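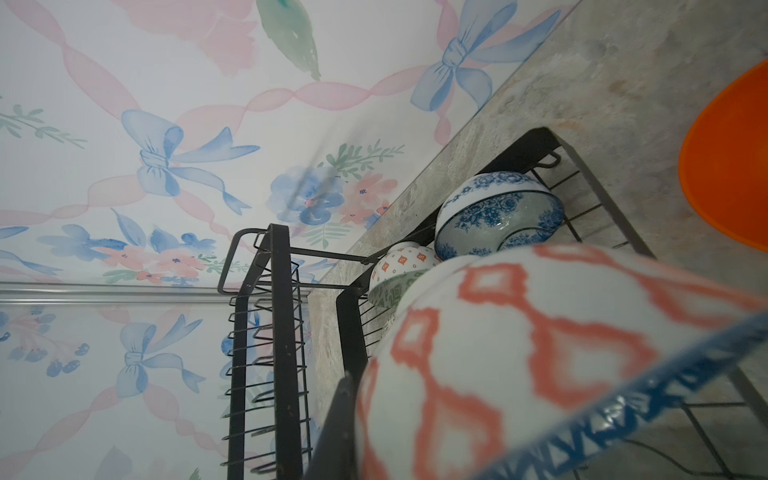 What does Clolus publish?

We publish true stories from history for readers between nine and fourteen years old. Most of our books are about sea journeys, mountain work, lighthouses, railways and the people who made maps before there were good instruments to make them.

About Clolus

Clolus is a small publishing house in Zukville. We started with one book, a history of the salt road over the northern passes, which bigger houses had found too narrow for children. We printed it ourselves in a short edition and sold it mostly to school libraries. It is still in our catalogue, now with better maps and a corrected chapter on the mules.

Today our list has 26 titles. We bring out five new books in a normal year, and sometimes fewer, when a manuscript needs more time in the archive. We prefer to be late than to print something that we could not check.

How we make a book

Every book begins with a real person or a real event, and with papers that can be read: letters, ship's logs, parish records, newspapers of the time. Our authors give us a list of sources together with the first chapter. If a conversation appears in the text, it must come from a source, or the author must tell the reader clearly that it was imagined. You will find these remarks in the back of the book under the title "What we know". Many teachers have written to us that they begin their lesson with those pages.

We take care with the language. Our readers are young, and some of them read English as their second language, as do several of us in the office. Long sentences are allowed, but a difficult word has to earn its place. Words such as "sextant" or "ballast" are explained in the margin where they first appear, so that one does not have to turn to the end.

Many stories of exploration were told for a long time as if only the leader of the expedition had been present. The porters, the cooks, the guides and the translators were left without a name. Where their names can be found we print them, and we give them the room in the story which their work had. Sometimes this changes the whole book. Our title on the Clorkano ice road was planned as the life of a surveyor, and in the end it became the story of the family who drove his sledges.

The Phillips Series

Younger children asked us for something shorter, and so we made the Phillips Series. Each book has 99 pages, including the map and the index, and tells one journey from departure to return. The series takes its name from the old Phillips printing works, where we had our first office above the paper store. The building has since been sold, but we kept the sign, and it hangs now beside our front desk.

The newest volume follows a mail boat through one winter. The next is planned for November and deals with the digging of a long railway tunnel – the author is a retired engineer, and the drawings are very exact.

For schools and libraries

Schools can order class sets directly from us at a lower price. With each set comes a teacher's booklet with copies of two or three original documents, a timeline, and some proposals for group work. The booklet may be copied freely inside the school.

We also lend a travelling exhibition of enlarged maps from our books. It fits in two flat boxes and can stay with you for a month. You pay only for the transport. Please write to us early in the school year, as the spring months are usually taken first.

Sending us a manuscript

We read everything that arrives, although we are slow. Please send us one chapter, a summary of no more than 2 pages and your list of sources. We don't publish novels, poetry or picture books, and we cannot give a detailed opinion on texts which do not suit our list. Illustrators are welcome to send samples, above all if they like to draw ships, tools, animals or landscapes in black ink.

If you find a mistake in one of our books, please tell us about it. We collect all corrections on a page of this website and put them into the next printing. Readers have already found a wrong tide, a bridge that was built four years too early, and a captain whose age changed between two chapters. The one who reports a mistake first receives a free book of their choice.

Visiting us

Our office in Zukville has a small shelf where all our titles can be read and bought. Visitors are welcome in the afternoon – please ring the lower bell, as the upper one belongs to the dentist.

This page was last changed on December 11, 2024.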